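Keeping the Laundry Cell Honest

The two-armed garment cell at Tenduswood runs from early morning, and the first thing that happens to it each day is a wipe with a dry cloth. Ngozi Dauda does the left arm, then the right, working from the base up to the gripper. She is looking for lint. It gets into the joint collars and the jaws, and fabric with lint behind it slips.

The cell's job is to take clothing out of a pile, one piece at a time, and get it onto hangers. Jeans are the easy part. They are stiff, they keep their shape, and a waistband gives the gripper something to bite. Light printed cotton is harder, and a big dark garment lying over everything else is harder again, as it hides the edges of whatever is under it.

After the wipe comes the cable check. Dauda moves each arm by hand through its full reach and watches the slack. A cable that is too tight will pull on its connector when the wrist turns. One that is too loose will catch on a sleeve, or on a hanger, and the arm will stop with a fault that takes longer to clear than it should. She re-ties anything that has crept since the day before.

Then she loads a mixed pile and lets the cell work through it at half speed.
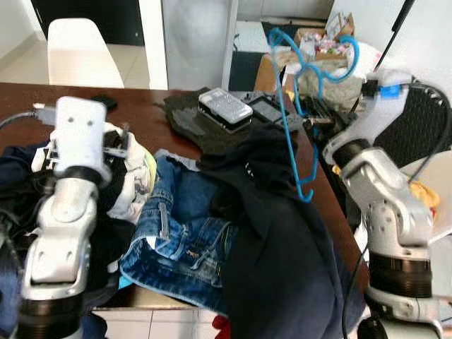
Lajos Boros thinks the half-speed run is a waste of a good half-hour, and would sooner start at full speed and fix whatever breaks. His argument is that slow faults and fast faults are different faults, and that you only ever learn about the ones you test for.

Dauda has heard this before and still does it her way. The log is on her side, at least so far. In July the cell did 1755 picks between gripper changes, up from 900 in the months before she brought in the morning routine. Boros points out that the finger plates were also replaced in that time, with a set from Figueroa, and that it is hard to say which change did the work. That is a fair point, and the log doesn't settle it.

The fingers themselves are a wear part. The plates are flat metal and they polish up with use, which sounds harmless but takes away grip. Dauda checks them by closing each pair on a strip of scrap denim and pulling. If the strip comes out with a light tug, the plates come off for cleaning, and if it still comes out after that they are replaced. Swapping a pair takes two screws a side and a small torque driver. The recalibration afterward takes a good deal longer.

Hangers need their own setup. A plastic hanger is thick enough to hold at the stem, just below the hook, and the closing force can be set fairly high. Wire is another matter -- the same force will twist it in the jaws, and the garment ends up hanging crooked.
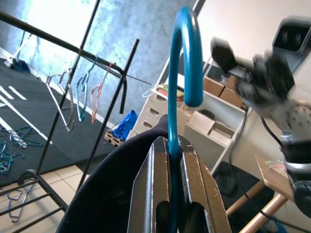
Dauda keeps 4 grip settings saved, and picks the one she wants before each batch. She would like the cell to choose for itself. Brayden MacPherson has been working on that through the winter, using the wrist cameras to judge the thickness of the stem before the fingers close. It works well on plastic in bright colours. Thin wire against a busy background still fools it, and until that is sorted out the settings stay manual.

The wrist cameras get their own clean at midday, with a lens cloth and nothing wet. A smear on the lens shows up in the log as missed grasps, usually a run of them on one arm, and it is the first thing she looks for when the numbers for left and right drift apart.

The last job of the day is to park both arms, cut the power and write up the sheet. Dauda notes which plates are on which arm, any cable she has moved, and the setting used for each batch. The next set of plates is on order, and Boros has asked that they go on with no other changes made that week.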